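lab-automation list archive
Home | Threads | Authors | Search | Help
Last updated: November

Subject: Re: Budget split, simulation versus second arm
From: Radka Kneževič
To: the list

Ramesh Pandey wrote:

> We have a fixed pot for next year and two things on the wish list. One is a
> second mobile arm, same model as the first, from Bastex. The other is to
> put money into simulation: a pair of workstations, the Rudov licence, and
> some paid time for someone to build rooms. We can't do both properly.
>
> My instinct is the arm. Everyone who visits asks to see hardware, and the
> one we have is booked solid. But Tien-fu Mak points out that most of the
> booking is people debugging things that have nothing to do with the arm.
>
> Has anyone on here made this choice recently? I'd like to hear what you
> spent it on, what you forgot to budget for, and whether you'd do the same
> again. We are a small group, domestic tasks only, mostly fetching and
> tidying.
>
> Ramesh

Ramesh,

We made this choice last year and went for simulation first, with the arm put back to the following round. I'll go through it in the order the costs turned up, as that may be more use to you than the order we planned them in.

Before any money was spent, Ka-ming Tsai went through the booking sheet for our own arm and marked each slot by what it had been used for. There were 192 slots on the sheet. Almost 100 of them were people checking that a script ran from start to finish, or that the planner didn't fall over when a goal was out of reach. That settled the argument for us. I would do this before you ask for quotes. It took Ka-ming an afternoon and it was the only page of our proposal that the finance office asked questions about.

The workstations were the easy part. Get the better graphics card and skimp on the case and the monitor. We bought two machines through Chuang, who were slower than the other supplier but let us pay in two parts across the year end. If your pot has to be spent by a certain date, ask about that early. Ours were delivered to the wrong building and sat there for a while, which cost nothing but did hold up the licence, as it is tied to the machine and the clock starts when you register.

The licence itself is where I would read slowly. We took four seats. Two would have been enough, because the people building rooms and the people running jobs are rarely at it at the same time. The batch runs need a different kind of seat altogether, and that was not in the first quote. Ask for both prices in writing.

The paid time is what we got most wrong. We put down 25 days for one person to build the rooms and assumed that would cover the lot, objects included. Walls and floors went quickly. The objects did not. Each thing the arm is meant to pick up needs a shape for drawing and a simpler shape for contact, a weight, some friction, and then someone has to put it down on a surface and check it stays put. Furniture that only needs to be driven round can be a good deal rougher.

Our bunk room is a fair guide to how much detail we settled on. It's the set we use for fetching from soft surfaces, so the mug is on the pale surface at the front, with the teal and white cushion over at the far right, and the radio is over on the cube table by the back wall.

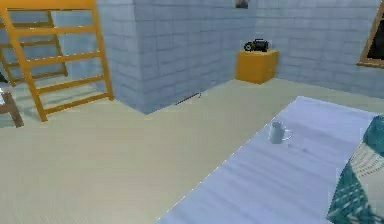

Page 3 of 5

The mug, the cushion and the radio are the things to price carefully in a room like that. The ladders and the tiled walls are only obstacles for our purposes, and we keep them simple. I would split your own list the same way, handled things on one sheet and scenery on another, and put a separate day rate against each if you are using an outside modeller. We used someone recommended by Prodromos Lambrakis and paid a single rate for everything. That meant we were paying the same for a wall as for a mug.

Soft things are dear. If your tidying tasks include bedding, clothes or cushions, you either pay for proper cloth simulation in machine time or you treat them as solid and accept that the results won't carry over. We have done the second so far. For a mug on a bed, what mattered most to us was the slope and the give of the surface, and we are still not happy with either. Please don't take our word that it can be done cheaply.

Things we left out of the budget and had to find money for:

Storage. The recorded runs fill a disk far sooner than you expect, particularly if you keep the depth images. Decide what you will throw away before you start.

Electricity and cooling. The two machines went into an office and came straight out again. We now rent rack space from the department, charged by the month.

Time on the real arm. You still need this, and you need to protect it. We hold back two mornings a week for tests that have already run in simulation, and no one may book those for anything else. There was some grumbling about it at first.

Measuring. Somebody has to go round your real room with a tape and a set of kitchen scales. We had not put down any hours for it. If you want simulated results to say anything about the real place, it can't be skipped.

On the arm itself, I would still ask Bastex for a quote now. Ours was good for long enough that we could put the figure straight into the next round. Ask them to list the service contract, the spare gripper fingers and the battery separately. On our first arm these were rolled into one line and we could not tell what we were being charged for until the battery needed replacing. Also ask whether the second arm would run the same controller as your first. A newer one may mean keeping two versions of your software going, and that is a cost in people's time every week.

Would we do the same again? Yes, with fewer seats and twice the modelling time. The pressure on the arm has eased a good deal. The queue now is mostly people who need to touch something real. But our tasks are much like yours. If you were doing anything with liquids, or opening stiff drawers, I think I would have said buy the arm.

One more point about visitors, as you mentioned them. We had the same worry — that a screen in a corner would not impress anyone. We run the same fetch on the screen and on the arm, one after the other, and that has gone down well enough. The Puria people spent most of their visit at the screen, asking to have the furniture moved.

I can send you our costing sheet with the names of the suppliers left in, if you write to me off the list. It has Ka-ming's breakdown of the slots on the second tab. The cooling figures on it are out of date, so ignore those.

Radka

Previous message | Next message | Thread index

Contact the list owner | Copyright of messages remains with their authors | Back to top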